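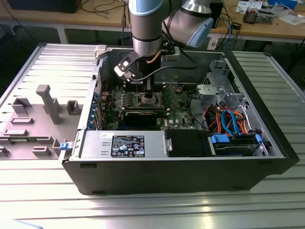

*図1 固定カメラ視点。横置きにしたデスクトップ筐体とアーム先端のグリッパ*

# hoka-gripper-trial

デスクトップPC内部の部品操作を対象に、グリッパ2種と手首カメラの取り付け位置を比較した記録。Hidayatプロジェクトの作業項目のひとつで、対象作業はCPUの位置合わせとメモリスロットへの接近に限る。

- 最終更新: 2025年12月14日
- 管理: Teguh Pangaribuan
- エピソード数: 851

## 比較条件

| 条件 | グリッパ | 手首カメラ | 制御周期 |
|---|---|---|---|
| A | Dasport 平行型 | 前方 | 20 Hz |
| B | Dasport 平行型 | 側方 | 20 Hz |
| C | Clestico リンク型 | 前方 | 20 Hz |

条件Bは5月の予備試験で中止した。側方に付けると把持点が指の陰に入りやすく、教示者が固定カメラの映像だけで操作する場面が多かった。データは `pilot/` に残してあるが、集計には含めない。

筐体は横に倒し、リブ付きのアルミ作業台に置く。筐体の位置決めはエピソードごとに行わず、セッション開始時に一度だけ行う。外部カメラの校正も同じタイミングで実施する。

## CPUの位置合わせ

プロセッサを指で挟み、ソケット上方で停止させるところまでを1エピソードとする。ソケットへの着座とレバー操作は含まない。許容傾きは暫定で13度。
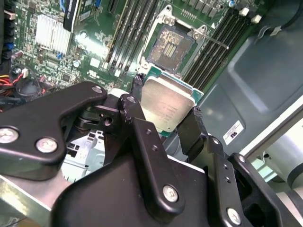 把持姿勢の傾きは手首カメラの映像から推定している。ヒートスプレッダの縁は照明の反射で途切れることがあり、その場合は基板側の輪郭を優先する。両方とも取れないフレームは `pose_valid=0` とした。ソケット枠の検出は別モジュールで、枠の一部がプロセッサに隠れていても、見えている辺から補完する。

挟み込み時の力は電流値からの換算で、力覚センサの実測ではない。条件Aと条件Cで換算係数が異なるため、`grip_force_est` を条件間で直接比較しないこと。

## メモリスロットへの接近

指先をスロット列の直上まで下ろし、停止後に退避する。DIMMの挿抜は行わない。接近方向は鉛直のみ。斜め接近はドライブケージとの干渉確認が済んでいないので未収録。
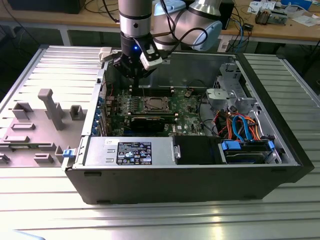 *図2 メモリスロット直上のグリッパ。固定カメラ視点*

停止判定は手先速度がしきい値を下回った時点とし、前後15フレームを余分に保存する。ケーブルの取り回しによっては手首の回転範囲が狭くなる。条件Cの後半では可動域を手動で制限しており、該当分は `wrist_limit=1` で抽出できる。

## ディレクトリ構成

```
data/
 cpu_align/
 dimm_approach/
pilot/
calib/
scripts/
 convert.py
 check_sync.py
```

各エピソードには `joint.csv`、`gripper.csv`、`fixed.mp4`、`wrist.mp4`、`meta.json` が入る。時刻はすべてコントローラ側の時計に揃えてある。読み込み前に `check_sync.py` を実行すること。

## 既知の問題

- 条件Aの一部で `gripper.csv` の先頭行が重複する。`convert.py` が除去する。
- 固定カメラの露出は自動。アルミ面の反射で、露出がエピソード途中に変わることがある。
- 筐体は1機種のみ。別筐体への汎化評価には使えない。
- 成否ラベルは目視で付けた。ラベル付けの基準は `meta.json` の `label_rev` を参照。

## 未対応

- [ ] 斜め接近の干渉確認
- [ ] 条件Cの換算係数の再測定
- [ ] `calib/` の旧形式ファイルの削除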